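Finis: The Collected Notebooks
Edited by Tiburcio Ibarra
Verum, hardcover, 722 pages

The first edition of Finis was put together from typescripts, and for many years it was the only text anyone could buy. It left out two of the notebooks, moved a third to the back, and corrected the author's spelling without saying where. Readers who compared the printed book with the few manuscript pages shown in the Brata catalog knew there were problems. How many was hard to judge from outside.

The new edition goes back to the seven notebooks and prints them in the order they were filled. Deleted passages are kept in smaller type at the foot of the page. Additions in the margin are set between angled marks, and a change of ink is recorded in the notes at the end. The system takes a chapter or so to learn. After that it stays out of the way, except in the fourth notebook, where the author revised so heavily that some pages hold three lines of main text and a full block of deletions under it. 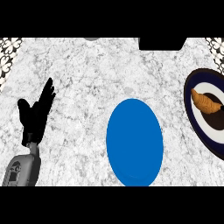 Sqalli, 6 September 2021

The binding is sewn and the book opens flat from the first signature to the last. The paper is thin but not see-through. The type is a little small for the main text and too small for the deletions, which will be a problem for anyone who reads in the evening. There is a single ribbon. Two would have been better, given how often one has to turn from the text to the notes.

Ibarra's introduction runs to 100 pages. The first half is a plain account of where the notebooks were kept and who handled them. The second half argues that the author meant the sixth notebook to be the end of the work and regarded the seventh as a separate project. The evidence is a change in page numbering and one crossed-out title. I found the numbering persuasive and the title less so, as titles are crossed out all through the earlier notebooks. The edition prints the seventh in full anyway, so the reader can decide.

As a reading text it is mixed. The second notebook gains the most. In the old version the long winter section came across as a string of short sketches; with the cut passages restored it is a continuous account, slower and much clearer about who is speaking. The fifth gains little. Its restored pages are mostly lists of expenses and drafts of a letter that the old edition was right to print only once.

The index covers people and places but no subjects. Cross-references to the old edition's page numbers are given in a table at the back, and I found two errors in it, both in the entries for the third notebook. 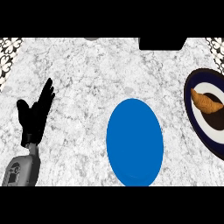

Ximena wrote to disagree about the fifth notebook. The letter drafts, she says, differ more than I allow: the second changes the name of the person addressed, and the last drops the apology altogether. She would keep all of them and lose the expenses.

I have gone back to the drafts and she is right about the name. I had taken it for a slip of the pen. The note on that page gives the change but does not comment on it – an odd silence from an editor who spends a long paragraph on a blot in the first notebook.

The print run is 1,000 copies. Verum plans a paperback for October with the same text and a shorter introduction. Readers who want the full argument about the seventh notebook will need the hardcover. For everyone else the paperback should do, provided the type is no smaller and the table has been corrected.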